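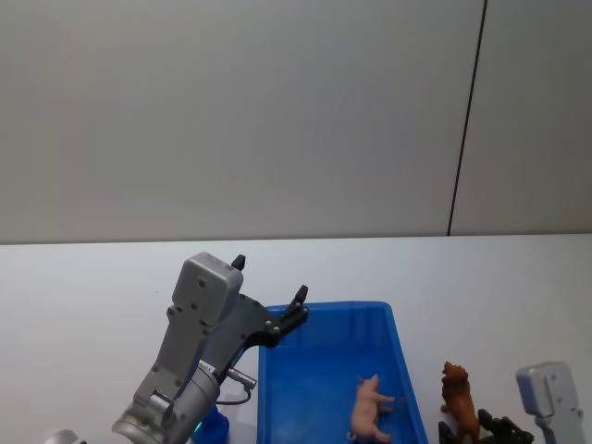 Page last changed in September by Hjalti Fogh

Project report: Sorting small toys at Nukstead

Group: Hanne Ragnarsson, Lawal Okonkwo, Hjalti Fogh
Supervisor: Oluf Þorgeirsson

1. Background

The play library at Nukstead lends out toys to families. Most of what comes back is easy to put away, but the small animal figurines end up mixed with everything else. Our task was to suggest a way of storing them that a child could follow without help.

The library's list had 1265 small items on it when we started. Of these, 131 were animals. The list did not say which box an animal belonged to, only that it was "small, plastic or other."

2. What we did

We worked at a white table with a plain wall behind it and kept other things off the surface. A blue plastic bin was used for the animals. We compared 3 ways of sorting: by kind of animal, by size, and everything in one bin.

Lawal wrote the labels. Hanne kept the notes and timed each round. Eyvindur Lund from the library told us which families borrowed animals most often and what they complained about, mainly missing calves and foals.

3. Results

Sorting by kind took longest. Children disagreed about where the farm animals ended and the wild ones began, and the goat was moved several times. Sorting by size was faster, but the adults did not like it when a set was split up.

One bin was the fastest. Animals still got left on the table next to it, so we added a last step to the instruction card: look beside the bin before you close the bag.

4. Problems

The first labels came off when the bins were washed. We printed new ones at Fesemgate on thicker stock. We also lost half an afternoon because the list used two names for the same set.

5. Suggestion

Keep all animals in one open bin and record them as sets on the list. The bin should have a low rim so that small children can reach in. The card and the corrected list are in the project folder at the library desk.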